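Renting a drinks robot: my month with the Rider 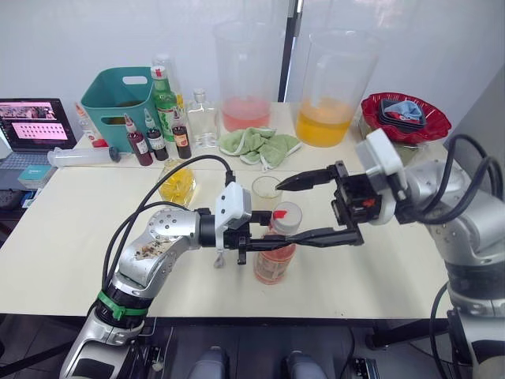 I finally caved and signed up for the Rider trial, the two-arm drink mixing setup that Closergate rents out by the month. I run a small party bar business out of Trasevgate and I'd been eyeing the thing since December, when a client asked if I could do "something with robots" for a product launch and I had to say no. (That one still stings.) So I cleared the big white table, got out the pitchers and the syrups and the jar of yellow bits for the glasses, and let it have a go at my pink mix, which lives in the plastic bottle the right arm has its long black fingers around. The orange batch in the other pitcher was going to be round two.

First, the money, which is what everybody emails me about. It's $294 a month for the arms, the grippers and the software, plus a $3000 deposit that you get back if you return everything in one piece. That deposit made me gulp! You also need a laptop of your own and a table that doesn't wobble. Mine passed, but my folding one (the one I take to weddings) failed the bounce test in the setup guide right away, so I'd be buying a heavier table on top of all that if I kept the kit.

Setup took me 40 minutes, not counting the time I spent looking for an extension cord. The guide is pretty good up to the part about teaching it your bottles, and then it gets weirdly thin. You move each arm through the motion yourself, save it, give it a name, and do that for every bottle shape you plan to use. Tall glass bottles were fine. The small syrup bottles took me ages, and I ended up making two versions for them, a slow one and a slower one. Name them something sensible, by the way. I called mine "syrup" and "syrup again" and regretted it by lunchtime.

The grippers are where I changed my mind about the whole thing. You can take the standard ones or pay extra for the Pruitt fingers, and I took the standard ones because I'm cheap. I figured I'd be picking up hard glass most of the time and it wouldn't matter much. But half of what I use at parties is soft plastic, and that's a different animal. Squeeze a full bottle with the cap off and you know what happens, you've done it with ketchup.
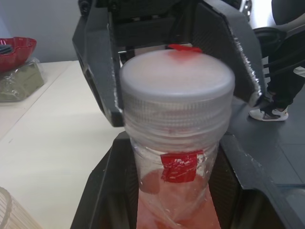 There's a grip strength slider in the software and I'd go straight to it before you do anything else. Mine came set high, which is great for a heavy glass bottle and way too much for a squeezy one. I brought it down a notch at a time, testing with plain water and the cap screwed on, and saved a separate setting for plastic. After that I felt a lot calmer about letting it near the good tablecloths. I still keep a towel on the table. Always keep a towel on the table.

Caps are still my job. Closergate's sales page shows an arm twisting one off in a second flat, and maybe theirs does, but I never got a saved motion for it that I'd trust in front of guests. I open everything beforehand and line it up, then I let the arms do the pouring. Support did answer my email about it the next day, and they were nice! They suggested the Pruitt fingers. Of course they did.

Is it fast? Nope. I can fill a tray while it's thinking about one cup. But people don't book a robot for speed, they book it so they can stand there with their phones out, and my neighbors hung around my garage door for most of an afternoon watching it do the same pour again and again. One of them asked if it does coffee. It might, I haven't tried, and I'm not going near hot liquids until I've had a lot more practice.

For now I'm keeping it a second month. I've got an outdoor birthday coming up and I want to see how it copes with sun in its cameras and a table on patio stones. If you've run one of these outside, leave me a comment and tell me what you did about the wind and the paper napkins.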